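Home | Code | Data | Visits | Contact

# Pritby Open Day Kitchen Set

Hello, and thank you for stopping by! Our little dataset comes from the Saturday in December when we opened the Pritby workshop to visitors and let the arm putter about with toy kitchen things while people watched (and offered plenty of advice).
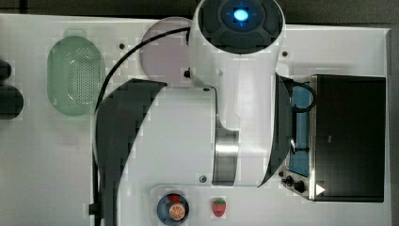 *The arm over the demo table, with the colander, the pink plate and the toy oven.*

There are 294 episodes, recorded at the table over the course of the visit. Zawadi Mutiso ran the demonstrations and Wafula Ondieki wrote the labels, which took him some 3 evenings and a good deal of tea. Failed grasps are kept in and marked `fail`, so please filter them out if you only want the clean ones.

Print | E-mail this page
Shares: 3 | Comments: 0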